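Follstead Community Help > Home & Garden > Flowers

Dried flowers on shared tables: do they really last?

mezzanine_mo
We have a seating area on the mezzanine of our building, all white, with long tables and far too many ceiling lights. A supplier called Sondanell wants £226 for dried arrangements and says they will "look the same for years". I don't believe it. There's an air conditioner high up on the wall and people eat at these tables. At present we buy fresh bunches, £16 a go, and yellow ones seem to hold up best.
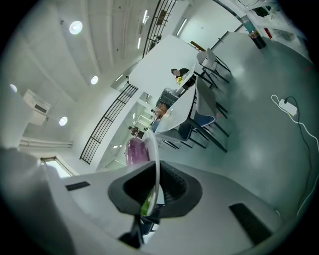
My worry is crumbs. Every dried bunch I've had at home dropped bits as soon as anyone brushed past, and I can't see people who are eating lunch being any gentler. Has anyone kept them going in a busy room, or is this sales talk?

Posted 29 October 2020

Peeters44
Years is pushing it. We put some in our tea room in June and they already look tired. Brown ones hide the fading, I'll give them that, but dust shows under bright lights and you can't wipe it off. I go over ours with a hairdryer on the cool setting, held well back, and still end up sweeping the table afterwards. Hairspray is meant to stop the shedding. I tried it and it made the dust stick.

If you must, buy one small spray, leave it out for a month and see what's underneath it. Keep it out of the draught. I wouldn't hand over £226 on a promise, and I'd ask Sondanell what they do if the things fall apart by Christmas.

Flerkeo
just get plastic ones, 100% less bother

mezzanine_mo
Plastic ones get dusty as well, so I'm not sure what I'd gain. I'll try the one spray and keep the fresh bunch on the other table for now.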